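Lists > Sandholm Swap List > Archive > Winter clothes

Prev | Next | By thread | By author | Search

Re: Winter coats, what do you do with yours?
From: Renu Rana
Date: 11/13/22

> Does anyone wash a padded jacket at home? Mine went flat
> after one trip to the cleaners and I don't want to pay
> for that again. Also, is it too early to trade kids' sizes?

Not too early at all! I've been pulling stuff out of closets all week and my youngest has shot up again, so I have two pairs of snow pants (size 16, barely worn) looking for a home.

On the washing, I do all of ours at home. Cold water, gentle cycle, half the soap you think you need, then a second rinse. I use the Tritasel liquid from the store on Venter, but I'm sure the cheap one is fine too. Zip everything up first and check the pockets (ask me about the crayon).

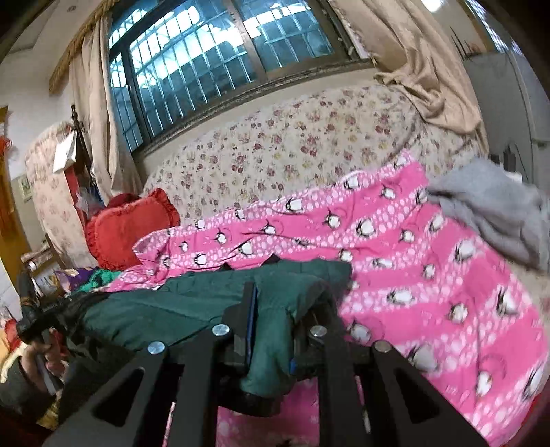

Drying is where people give up too soon. Low heat, a couple of clean tennis balls, and stop every so often to break up the clumps with your fingers. It takes most of an afternoon. If it still feels lumpy it's probably damp inside, so hang it overnight and go again in the morning.

Oh, and don't pack them away tight in April like I used to! Those vacuum bags squash the filling. I hang ours in the hall closet now, even though it means the vacuum cleaner lives in the kitchen.

Write me off-list if you want the snow pants, and I'm still after boys' boots.

Renu

Contact the list owner | Copyright Sandholm Swap List | Back to top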